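## 4. Good practice for two-arm assembly sessions (table and stool kits)

This section is for operators who run the leg-fitting task on the two-arm station. It replaces the old pages from October. Read section 3 (Power and emergency stop) first. The rules marked "must" are checked by the shift lead. The rules marked "should" are advice, but please follow them if you have no good reason to do otherwise.

### 4.1 Before the arms are powered

1. Cover the table with the black cloth. The cloth may have folds, but a fold must not lie under the frame of the kit, or the frame will rock when a leg is pressed in.
2. Put the frame in the middle, with the open sockets up. Both grippers must reach the near edge without the elbows touching each other.
3. Lay the legs flat on the cloth at the right side, next to each other and in the same direction. Do not stand them up.
4. Check the cable of each gripper by hand. It must have enough slack for the full turn of the wrist.
5. Write the kit name on the session sheet. At this site we use Leckie for the small kit and Jundovier for the large one. The two kits have different leg lengths, and the legs must not be mixed.

**Note:** Small parts should stay outside the sweep of the forearms. If a part must be close to the frame, tell the second operator where it is.

### 4.2 Fitting a leg

The station works with one arm holding and one arm fitting. Do not change these roles in the middle of a leg.

1. Bring the left gripper to the near edge of the frame and hold the frame steady.
2. Take a leg with the right gripper, close to its lower end.
3. Move the leg over the socket at reduced speed. The speed limit for this step is 10 percent.
4. Lower the leg until you feel contact. Stop there for 2 seconds.
5. Press and turn in small steps. If the force display shows more than 24 N, stop, lift the leg and start again from step 3.

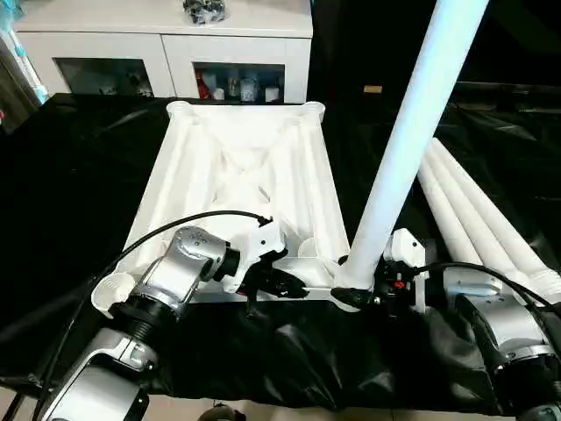

6. Keep the right gripper closed at the base of the leg until the left arm has confirmed that the frame did not move. Only after this open the fingers, slowly, and move back in a straight line away from the leg.
7. Repeat for the other sockets. Work on the two near corners first. When the near legs are standing, the wrist has less room, so for the far corners turn the whole frame and do not reach between the legs.

**Caution:** Never correct a leg with your hand while the arms are powered. This is the rule which is broken most often, and it applies also when the arms are not moving.

**Caution:** If a leg falls, let it fall. Do not try to catch it with the second gripper. Stop the session, pick up the leg by hand with the power off, and look at both ends for cracks before you use it again.

### 4.3 Grip on round parts

The legs are round and smooth, so a wrong grip is easy to make and hard to see from the operator's chair. Use the wrist view for this check.

1. Open the fingers wider than the leg.
2. Approach until the leg is between the two fingers, with the same space on both sides.
3. Close slowly. If the leg moves sideways in the wrist view before both fingers touch it, open and correct the position.
4. When the grip is good, save it under the kit name. Form 232 has a line for this.

Grip marks on the plastic are allowed on the lower part of the leg only. Deeper scratches must be reported, and the leg goes to the Besside box for rejected parts. 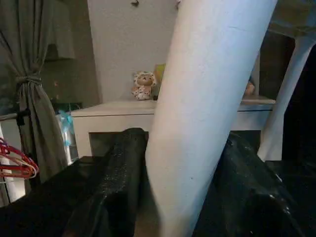 The wrist view should be judged by the leg and the fingers only. New operators often use something in the room as a reference for the angle, and this gives wrong results as soon as the wrist turns. A cabinet top looks like a good level line, and a toy such as the spotted plush animal standing on it looks like a good fixed point, but both will change their place in the view with each small movement of the arm. For the angle, compare the leg with the inner edges of the two fingers. For the height, use the number on the display.

### 4.4 After the session

1. Move both arms to the rest position and switch off the power.
2. Take the finished piece from the table with two hands, holding the frame and not the legs.
3. Wipe the finger pads with a dry cloth. Do not use alcohol on them.
4. Fill in the session sheet, also when the session was stopped early. Please write the reason for the stop in full words.

Questions about this section go to Ashton McPhee at the Grarnitetti desk. Changes to the speed and force limits must be approved there before they are used.

Last change: 20 May 2021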